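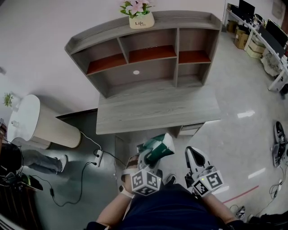 Tempo de leitura: 3 minutos

Como organizar o armário de material de escritório

O presente guia destina-se aos serviços administrativos da Plelwood e aplica-se a todos os armários de uso comum. A arrumação deve ser feita uma vez por ano, de preferência em março, após o fecho do inventário.

Antes de começar

Reserve uma manhã sem atendimento ao público. Serão necessários um pano seco, etiquetas autocolantes, um marcador permanente e 3 caixas de cartão.

Passo 1. Esvaziar
Retire todo o conteúdo, prateleira a prateleira, e coloque-o sobre uma secretária desimpedida. Limpe o interior do armário e verifique o aperto dos suportes.

Passo 2. Separar
Distribua os artigos pelas caixas: manter, devolver ao economato, eliminar. As canetas devem ser experimentadas uma a uma. Os tinteiros e as pilhas seguem para os recipientes próprios — nunca para o lixo indiferenciado.

Passo 3. Arrumar
Os artigos de uso diário ficam à altura dos olhos. As resmas de papel, pelo seu peso, ocupam a prateleira inferior. Os agrafos e os clipes permanecem nas embalagens de origem, com o rótulo voltado para a frente.

Passo 4. Etiquetar e registar
Cole uma etiqueta na margem de cada prateleira e atualize a folha de existências. O stock de envelopes não deve exceder 2000 unidades por armário; o excedente é devolvido com o impresso 270.

As dúvidas sobre este procedimento devem ser dirigidas a Marek Vondráček, do economato.

Última atualização: 28 de agosto de 2022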